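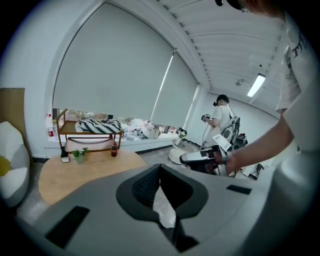
Roller blinds or curtains for a big window?

gilteo_fan
Moving our work room around in June and I'm stuck on the window wall. Two pale gray roller blinds on it now, a wide one on the left and a narrower one that goes on toward the corner, where there's a white pillar. The two widths bother me more than they should. Do I rip them out and hang curtains, or grow up?

hostix578
Grow up. Two widths are fine. Curtains next to a pillar bunch into a sad little ponytail and then you own a sad little ponytail.

dustpan_dee
Disagree with hostix578, as is tradition. Rollers make every room look like a dentist's. One long curtain across the lot and you'd forget the pillar exists.

hostix578
And where does this long curtain go when it's open, Dee? In front of the pillar. Which it would then be hugging.

Xavier201
What about the arch? I see a white arched soffit around the big blind. You can't run a straight rod across that without it looking like an afterthought. I did it at my last place and looked at it every day for 3 years.

gilteo_fan
Hadn't thought about the arch. The room gets up to 40 people on a Monday and half of them would have an opinion.

dustpan_dee
Fine, ceiling track then. Pustden sells a bendy one.

Xavier201
I've put up a bendy one. It bends when you don't want it to.

hostix578
Keep the rollers, pull both down to the same height, and put a plant by the pillar. Total cost, one plant.

dustpan_dee
A plant that will be dead by fall.

gilteo_fan
Keeping the blinds for now. Taking plant suggestions, preferably something that's used to being ignored.

Xavier201
Snake plant. Dee, don't.

dustpan_dee
I was going to say snake plant.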